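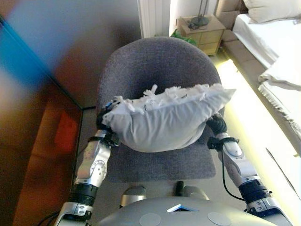 # Chapter 6: Captions, Transcripts and Chapter Markers

Start here if you have an episode uploaded and nothing else done to it. Chapter 5 got the file in. This one is about the text that travels with it.

Three things, often muddled:

- **Captions** - timed text, shown while the audio or video plays.
- **Transcript** - the whole lot as one page. No timing needed, though some people keep it in.
- **Chapter markers** - short titles pinned to a time, so listeners can skip.

You can publish with none of them. Plenty do. But a listener who can't hear the episode gets nothing, and a search engine gets nearly nothing, so we do all three in this course and we do them in that order.

The worked episode is from Entili, the running project. Length 1699 seconds. Keep that number handy, it comes back in 6.3. The editor is Grilport again. If you use something else the menus will be named differently but the files are the same files.

## 6.1 What a caption file looks like

Plain text. Open it in any editor. Each caption is called a cue and a cue has:

1. a number
2. a start time and an end time, with an arrow between
3. one or two lines of words
4. a blank line

That blank line matters. Miss it out and the next cue gets swallowed into the one before, and the player shows a number and a time code on screen as if somebody had said them. Most common fault in student work, by a long way.

Here is cue 109 from the Entili file:

 109
 00:11:41,000 --> 00:11:44,500
 So we moved the whole feed over
 on the Friday.

Start time is 11 minutes 41 seconds, so 701 seconds in. Comma before the thousandths, not a full stop, in this format. The other common format wants a full stop. Mix them up and some players will forgive you, some will show no captions at all and no error either.

Line length: keep it short. Two lines at most. Break where a speaker would breathe, or at least not between "the" and its noun.

Automatic captions are fine as a first draft. Read them through afterwards, start to finish, with the sound on. Names go wrong, so do product names - Brusus came out as "bruises" all the way through our first go. Find and replace sorts that but check each one, in case somebody really did say bruises.

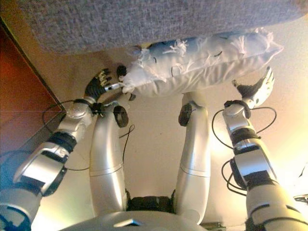 ## 6.2 From captions to transcript

Don't type it out again. Export the captions as text, strip the numbers and times, join the lines up. Grilport does this under Export > Plain text. Then the hand work:

- Put in speaker labels. One at each change of speaker, on a new line.
- Paragraphs. A wall of text is no use to anyone.
- Cut the "ums" if you like. Leave the meaning alone.
- Sounds that matter go in square brackets: [door slams], [laughter]. Sounds that don't matter, leave out.

Captions and transcript will drift apart once you start tidying. That's allowed. A caption has to match what is being said at that moment, a transcript only has to be be a fair record. What isn't allowed is fixing a wrong name in one and forgetting the other.

Where to put it: on the episode page, below the player, as ordinary page text. A download link is all right as an extra. Don't make it the only way in.

## 6.3 Chapter markers

Easy part. A marker is a time and a title.

 00:00 Opening
 02:10 Why we changed host
 11:41 Moving the feed
 16:58 Listener questions

Rules most players go by:

- first marker at zero, always
- times in order
- no marker past the end of the file

Last one catches people who trim the audio after writing the markers. The Entili episode ends at 1699 seconds, or 28:19. The final marker is at 16:58, which is 1018 seconds, so plenty of room. Had we cut the questions out altogether that marker would point at nothing.

Titles: say what's in the section. "Part 2" tells the listener nothing. Four or five words is enough, long ones get chopped on a phone.

How many? Opinions differ. The Troltthorpe group, who tested an early draft of this chapter, sent back notes on exactly this point, and we print one with its reply.
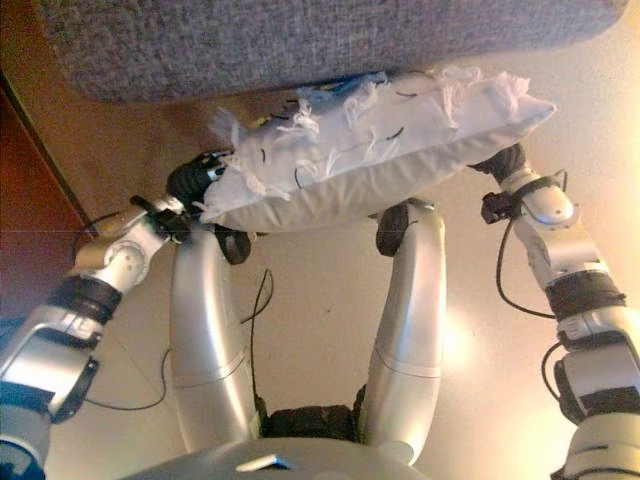
Reader at Troltthorpe: I'd go easy on markers. We put one at every change of topic and the list got so long that people stopped using it. Now we only mark the bits somebody might want to come back to, and we write the titles last, after the final trim.

Fair point, and writing them last is good practice whatever number you settle on. For the exercises use between three and six.

## Before you go on

Have these ready for 6.4, where we upload the lot:

- the caption file, read through with sound on
- the transcript, labelled by speaker
- the marker list, checked against the length of the *final* audio

Same base name for all three files, no spaces. If the names don't match, Grilport won't pair them up and you'll be attaching each one by hand.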